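Handout 6: Shared-workspace faults in two-arm cells
Revised 2018-06-11. Read before the lab session.

1. Background

The case used in this handout is a protective stop during a block-sorting task. Two arms share one table. Each has its own controller and its own teach pendant, and neither controller knows the joint positions of the other. The task program, written by Segundo Lozano, divides the table into cells by means of the tape grid and gives each cell to one arm at a time. An arm must hold the claim on a cell before it moves in, and must release it after it has moved out.

The claim covers the cell under the gripper. It does not cover the space taken up by the links, the elbow or the cable. 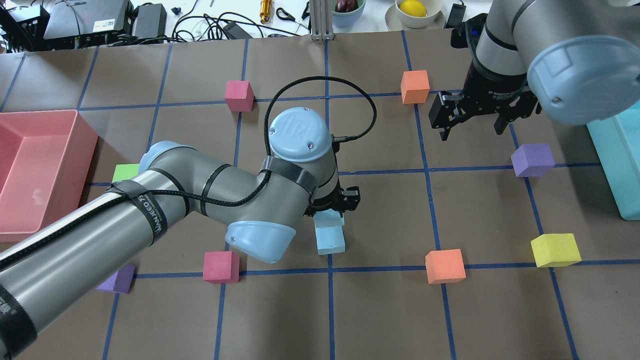 The fault took this form. Arm A held a valid claim on a cell near the middle of the grid. Arm B held a valid claim on the next cell but one. Both moves were legal under the program. During the approach, the wrist of arm B met the cable loop of arm A, and arm B went into a protective stop. Arm A carried on for a further 2 seconds, as the stop signal was passed on by the task program and not by a direct safety link.

No damage was found. The cable was replaced anyway.

2. What the log shows

The log was kept by the Fosar logging tool, which writes one line per state change. The last 17 lines before the stop contain no error and no refused claim. Students often look for the fault in these lines first. The fault lies in what the program was asked to check, and the log can only report on that.

The tool keeps 1,000 lines and then overwrites the oldest. If a cell is left running after a stop, the useful part is soon lost. Save the log before clearing the stop.

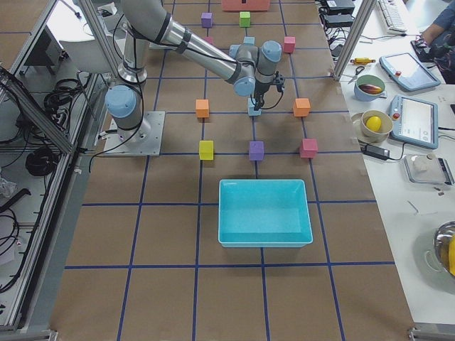
3. Contributing factors

(a) The cable loop stands clear of the wrist. Its outline changes with wrist rotation and was missing from the collision model.
(b) The stop of one arm did not stop the other through hardware.
(c) The two emergency stop buttons were wired separately. Pressing one stopped one arm. An operator under stress will press the nearest.
(d) Approach speed was set by hand during testing in December and never put back.

Factor (c) did not cause the event, but it is the most serious of the four. Both buttons must stop both arms – this is now a condition for running the cell.

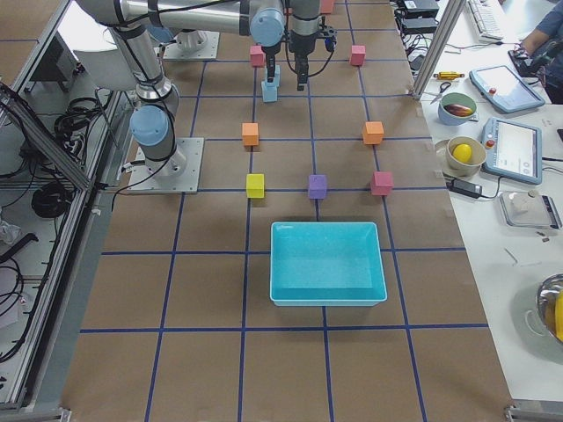

Sidus Robotics Teaching Group, Drurville

4. Changes made

The claim now covers the target cell and every cell next to it. This costs time, roughly 3 seconds per block, and was accepted. The collision model has a cylinder around each wrist, sized for the loop at its widest. The stop circuits are joined.

5. For the lab

Work through the Sánchez checklist in full before enabling either arm. Then draw the swept area of one arm for a single pick, including the cable, and mark every grid cell it crosses. Compare your drawing with the cells claimed in the program. Bring both to the session.

Questions on the wiring go to Walter Inga. Do not open the controller cabinets.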